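Arkton - Cell Technician, two-arm bench (part time, Midgate)

Arkton is hiring one technician to look after a single two-arm cell at our Midgate site. The cell works with clothing at a white table. You would keep it set up and in good repair, and you would be the first person called when an arm or a gripper needs attention.

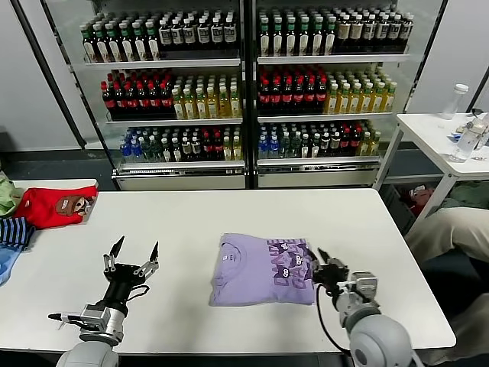 THE WORK

Before a session you check both arms, the cables that run to the grippers, and the table position. A cable that hangs in a loop has to stay clear of the joints through the full reach. T-shirts and other garments go back to the side table and the bin between runs.

The grippers take most of the hours. Each has two fingers on metal linkages held with small bolts. You check the bolts at the start of every shift, look over the fingertips, and write down what you find in the Sarell log. 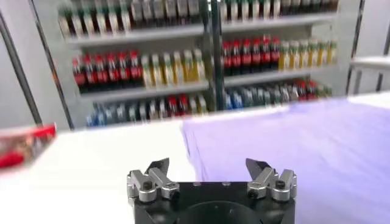
Gripper open at the table, lavender cloth to the right.

Every 500 cycles the linkages get a full inspection - bolts, pivots, pads, wrist mount. After any finger change you run the open and close check, then a hold check on a small part, and look at how the tips meet.

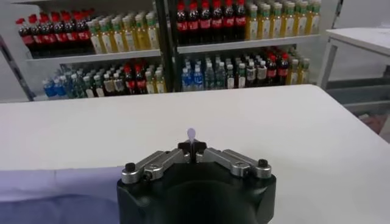

Small white piece held upright between the fingertips.

WHAT WE ASK

At least 3 years working on robots, packaging machines or similar equipment. You should be comfortable with hex keys and a torque driver, and able to write a clear fault note. Programming is handled by Pasichnyk, so you do not need it.

TERMS

Pay is $3,980 a month. The contract is for six months, with a possible extension.

Write to Yevdokiia Hrynyshyn or Ewan Moffat at the Midgate office with a resume and one repair you have done. Applications close 06/12/2018.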